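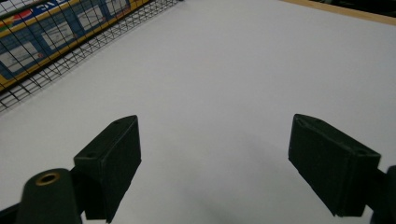

*Green gripper over a white tabletop.*

## About Zondholm

Zondholm is a small record label and mail-order shop. We put out guitar records, mostly on vinyl, and we sell them along with used LPs and singles from other labels. Jagadeesh Marar started it with a run of 7-inch singles by a band called Odel, who had recorded four songs and had no one to release them. Pavithra Nair joined the next October to handle orders and ended up running the shop side.

The two of us still do most of the work. Jagadeesh picks the records, books the mastering and argues with pressing plants. Pavithra runs the store, the mailing list and the accounts. We decide on new releases together, and if one of us doesn't want to put a record out, we don't.

## What we release

Our catalog leans toward home-recorded pop, noisy guitar bands and reissues of records that were hard to find the first time. Odel have made three albums with us. The second one, *Porch Weather*, is still our best seller, with 2,875 copies sold on vinyl. Khosravi are a trio who play long, slow songs with a lot of organ, and their debut sold out its first pressing of 1,000. Jondell is one person with a four-track and a drum machine, and he turns in more songs than we can release.

A normal pressing for us is 1,000 copies. We went up to 3,000 once, for a compilation, and we still have boxes of it in the hallway. It's a good compilation and it's marked down in the store.

## How we work with bands

We don't sign anyone to long contracts. Each record gets its own two-page agreement. The label pays for mastering, pressing and sleeves, and once those costs are paid back we split what's left evenly with the band. Bands keep their masters and their publishing. Statements go out twice a year — more often if a band asks.

## The shop

Our used stock stands at 1,725 titles as of the last count, 22/11/2022. Every used record is played on at least one side before it gets a grade, and we grade on the strict side. If a record arrives in worse shape than we listed it, write to us and we'll refund it.

Orders go out twice a week. LPs are packed with the disc outside the jacket to prevent seam splits, so please don't be alarmed when you open the mailer.

## Demos

We listen to everything, but it can take a couple of months. Send a link to two or three songs, not a full album, and tell us where you play. Please don't send CDs or attachments. We don't book tours and can't help with getting shows.

## Contact

Use the form on the contact page for orders, wholesale and press. Wholesale starts at five copies, mixed titles are fine. Letters are welcome too, and Pavithra answers them by hand when she has time.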